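bikmont-harness

Wrist camera recordings of a two-finger robot picking wire harnesses out of a plastic tray, plus the scoring scripts we used to check the Flitum grasp ranking method.

Last edit to this file: 21/02/2022

Read this first

If you came here because of the Flitum write-up and want a dataset that proves it works, this probably isn't it. We built Bikmont to see whether the reported gain holds up on harnesses we didn't choose for their good behaviour. On our tray it mostly doesn't. There is a small gain in one condition and nothing we would defend in the others. The recordings may still be of use to you, and the scripts are short enough to read in one sitting.

What Flitum claims

Flitum takes a wrist view, proposes a set of grasp points along the visible wires, and ranks them by how likely each is to lift one harness and leave its neighbours where they are. The ranking is learned from earlier attempts. The write-up says that 2,000 attempts are enough to train the ranker from scratch and that it then carries over to new harness types without further training.

The first part is hard to argue with, as far as it goes. The second part is the one people quote, and it rests on a test set where the new harness types differ from the training ones mainly in colour. Lengths, connectors and number of branches are close to identical. We don't call that a new type.

What is in the release

1,385 attempts, each one a folder. A folder holds the wrist camera frames, gripper opening over time, arm pose over time, the grasp points proposed, the one chosen, and a label file. Failed attempts are included. We only removed attempts where the recording itself was broken, and the list of removed ones is in dropped.txt with a word or two on each.

That is fewer than the 2,000 Flitum asks for. We ran out of rig time in December and decided to publish what we had. Anyone who wants to say our ranker was undertrained can say so, and they may be right. We kept training curves for that argument (see curves/). They flatten well before the end, but a flat curve on a small validation set is weak evidence and we wouldn't lean on it.

Harness families

blue: twisted blue and white wires. Tidy, stiff enough to keep some shape, few ends to snag on.

mixed: red and black wires with green and yellow twisted pairs. Several branches, spade terminals, small white connectors. This is the family that causes the trouble.

Both families can be in the robot's view during an attempt. The family of the target is given in the label file under target_family. Don't infer it from colour near the gripper - wires from one harness often lie across another and you will get it wrong.

How an attempt runs

The arm moves to a view pose and the camera records. The method under test picks a grasp point. The arm goes down with the fingers open, closes, lifts straight up, and holds still while the camera records again. Scoring is done on the hold. Whatever happens after the hold is stored but not scored, so a harness that slips on the way to the drop point still counts as picked. We think that is too generous. We kept it because Flitum scores it the same way and we wanted one number that could be compared.
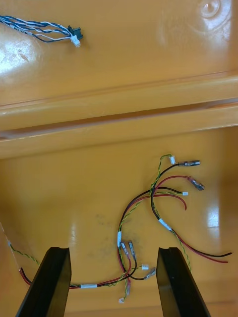
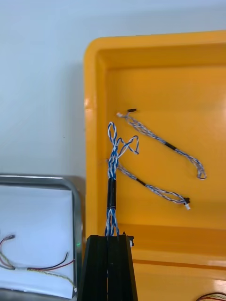

Labels

Each attempt gets one of four outcome labels.

single: one harness held, others left in place
multi: more than one harness lifted
drag: one harness held, but a neighbour was pulled along the tray by it
none: nothing held

The drag label is ours. Flitum folds it into single. This turned out to matter more than anything else in the project. A drag looks fine from the wrist camera if you only check what is between the fingers, and a large share of the attempts that the Flitum scorer marks as good are drags by our reading. If the next step in your line is to present the harness to a person, a drag may be harmless. If the next step is another pick from the same tray, it has just changed the problem for you.

Labels were made by hand from the frames. Each attempt was labelled twice, by different people, with the method name hidden. Where they disagreed, the file has both labels and a flag, and we left it at that. Please don't quietly take the first one. The disagreements are nearly all between single and drag, and nearly all in the mixed family, where it is hard to tell whose wire is whose.

The comparison

We ran three methods: Flitum as released, Flitum retrained on our training split, and a plain baseline we call Prallgate. Prallgate finds the wire point furthest from any other wire in the view and grasps there. It has no learned part. It took an afternoon to write and we included it half as a joke, though we stopped laughing when the scores came in.

Each method got 50 test attempts per family, with the tray reset by hand between attempts.

Blue family. Retrained Flitum got 40 singles out of 50. Prallgate got three fewer. Flitum as released landed between the two. With this many attempts a gap of three means very little, and we would ask anyone quoting it to quote the number of attempts next to it.

Mixed family. All three methods did badly. Retrained Flitum was ahead under the original scoring, which counts drags as good. Once drags are split out, the lead goes away and the order of the methods depends on which labeller you follow. The full table is in results/mixed.csv. We have left it out of this file on purpose, as we have seen how tables travel without their footnotes.

Flitum as released showed no sign of carrying over to the mixed family. Its favourite grasp points there were near connectors, which makes sense if you learned on harnesses where the connector end lies clear of everything else. In the mixed family a connector is often sitting right among terminals from other branches.

What we don't trust in our own work

The tray is glossy. Highlights move across it as the wrist moves, and some proposals in the training split sit on a highlight with no wire under it. We didn't filter these. The learned methods may have picked up something about our lighting that will be useless in your room.

Resets were done by hand, by people who by the end had opinions on which method ought to win. We hid the method name during labelling but not during resets. That was a mistake. We don't know which way it pushes the scores.

The validation set has 40 attempts. It is too small to choose settings with, and we chose settings with it anyway. The test attempts were not touched until after that, for what comfort it brings.

One set of fingers, one tray, one arm. The word "general" should not appear near any of this.

The fingers are wide compared with a single wire. Some of what looks like poor choice of grasp point may just be that no finger of that width could have gone in without touching something else. We tried to work out an upper limit by having a person choose the grasp points, but the person was one of us, and had seen far too many of these trays.

Things that may trip you up

Gripper opening is in millimetres between the inner faces, not the outer ones. An early copy of the loader had this wrong.

Pose timestamps and camera timestamps come from different clocks. The offset is stored per attempt. If you skip it the frames look nearly right, and that is worse than looking wrong.

Label names are lower case throughout except in the oldest folders. The loader deals with it. Your own script won't unless you tell it to.

Grasp points are in image coordinates of the view frame. They are not updated as the arm comes down.

Related data

The Cuautle set covers flat cables on a matt surface and was recorded with a fixed camera overhead. People have asked if the two can be merged. You can put them in one folder. We tried training across both and the result was worse on each than training on either alone. It could be that the two views have too little in common, or that our way of mixing them was clumsy, and we haven't had time to find out which.

Using this

Free for research and teaching. If you publish scores, say which scoring you used (original or with drags split out) and give the number of attempts. If you retrain Flitum on this and get a clear win on the mixed family, please send us the folders as well as the score. We would be glad to see it, and we'll be going through the hold frames one at a time.

Known gaps to be fixed in the next release: the missing calibration file for the oldest folders, and the second labeller's notes, which are still in a spreadsheet with comments that need tidying before anyone else reads them.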